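Podstead (robot learning method)

Podstead is a training method for two-armed household robots, developed at the Clindbridge robotics laboratory. It deals with the last part of a placing task, when an object already in the gripper has to go into a narrow holder such as a dish rack, a file sorter or a knife block. The method is a form of imitation learning and uses recordings made by human operators.

Background

Policies trained by plain imitation tend to do well at reaching and grasping but less well at slotting. A plate has to meet the rack at the right angle, and a small error in the wrist is enough to make it ride up on the tines. Earlier work at the laboratory, under the name Aidoo, tried to fix this by adding force sensors to the fingers. The sensors helped with rigid dishes but drifted during long sessions and had to be zeroed often.

Method

Podstead splits each recording in two at the moment the object comes within a set distance of its holder. The first part trains a coarse policy. The second part trains a fine policy that runs at a higher rate and sees only a crop of the head camera view, centered on the gripper — the rest of the kitchen is left out. 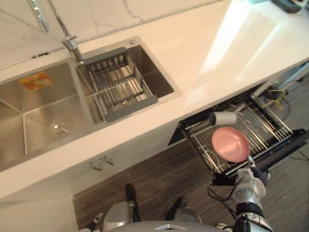
Both policies share one image encoder. Switching between them is handled by a small classifier, which can also hand control back to the coarse policy if the object moves away from the holder.

Results

The training set held 285 recordings of plates, cups and bowls. In tests with dishes left out of training, the fine policy placed 56 of the plates it was given, against 29 for a single policy trained on the same data. Most of the remaining failures were plates that had turned in the fingers before reaching the rack. Cups showed a smaller gain.

Related work

Flornutance, a simulator from the same laboratory, includes 4 rack models based on the Podstead tests.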